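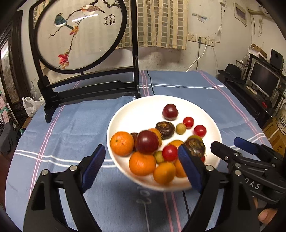
I started the May walk-through in the breakfast room this time, mostly so I could get it done before the 7 a.m. people came down (there is always one at 6:40, and this month it was the lady from the garden room). Food left out on the tables is the first thing on my list and also the thing I get the most questions about, so let me go long on it. Whole fruit with its skin on can stay out. A bowl like the one on the blue striped cloth, with mandarins, plums and mangosteens, is fine all morning as long as somebody goes through it by hand. The cherry tomatoes are the ones I want checked most, they're small and they get tucked in between the bigger fruit and you don't see a split one until it has leaked on everything under it. Lift things out! Don't just look at the top of the heap.

VILLANUEVA GUEST HOUSE, BREAKFAST ROOM AND KITCHEN
Checked by me, second look by Colette Guillot

1. Fruit bowls
OK, with a comment. Wash the fruit before it goes in the bowl, dry it, then pile it. And please stop topping up. New fruit on top of old fruit means the bottom layer never gets eaten. Empty the bowl every night, wipe it, start over. Anything soft goes in the compost and anything cut goes in the fridge with a lid on. I also want the little card back that says what's in the bowl. A guest asked me last month what a mangosteen was and how you got into it, and she was about to go at it with a steak knife, so I've put a short serrated one in the drawer and we can open them for people who ask.

2. Small children and small round food
NEEDS WORK. When we have kids under five staying, cherry tomatoes get cut lengthwise into quarters and served from the fridge side, and the whole ones come out of the bowl. Same with any other small round fruit. We did this all last summer and then it slid. Colette is adding it to the arrival sheet so whoever sets up knows who's in the house.

3. Tablecloths
OK. I went along every edge looking for anything that hangs low enough to catch a knee or a stroller wheel. The one by the terrace door was too long and I've folded it under and put clips on it for now. Somebody handy with a sewing machine could fix that in ten minutes (not me). Cloths come off for washing every second day, sooner if there's juice on them. Plums stain like you wouldn't believe.

4. Floor
OK. Dry, no grit, no curled mat corners. The mat under the juice station is new and I love it, it lies completely flat. The tile by the dishwasher still rocks a little when you step on the left side of it. Reported again.

5. Refrigerators
ONE FAIL. The tall Farel read fine both times I opened it. The under-counter one was too warm at 6:30 and still too warm when I went back after breakfast, so I moved the yogurts and the ham, threw out the open cream, and taped a note on the door. It stays off limits for food until it has held temperature for a full 24 hours. Please don't sneak your lunch in there. The repair man's first guess was the door seal, and I kind of hope he's right, the whole unit was $1,280 and I don't want to have that conversation again.

6. Cleaning products
FAIL, fixed on the spot. I found a bottle of Nomside standing on the same shelf as the olive oil. Same shelf! It's back in the low cupboard with the child latch. The Clastomine was where it belongs but the label has mostly rubbed off, so I wrote the name on the bottle in marker and ordered a new one. If you can't read the label, don't use it, and don't pour it into something else either.

7. Knives and boards
OK. Colored boards all present. The green one (fruit and vegetables) has deep cuts down the middle and I'd like it replaced before summer. Knives were in the rack, blades in, very nice to see.

8. Toaster and kettle cords
OK. No cord crossing the walkway. Crumb tray was full, I emptied it, and I'm going to keep saying this: every day, not when it smokes.

9. Fire blanket and exits
OK. Blanket is on its hook. Terrace door opens all the way from inside without a key. There was a high chair parked halfway across it, which I moved to the hall. Extinguisher tag number 173 is in date and the pin is in.

COMMENTS

Séverine Joly: I did the bowl last night and I topped it up, guilty. Can we get a second one? Then one can be washed while the other is out and I won't be tempted.

Yes to the second bowl. Get a shallow one if you find it, it's easier to see what's in there.

Colette Guillot: Arrival sheet is changed. I put the kids' ages next to the allergies so you read both together. Also the terrace cloth, my sister can hem it, leave it on the ironing board.

Séverine Joly: What about the bananas? They make everything near them go off faster.

Good point, I forgot to write it down. Bananas go on the hook by the bread and away from the plums. I'll add that under number 1 when I reprint.

Filed under: House Notes / Kitchen & Breakfast / Monthly Checks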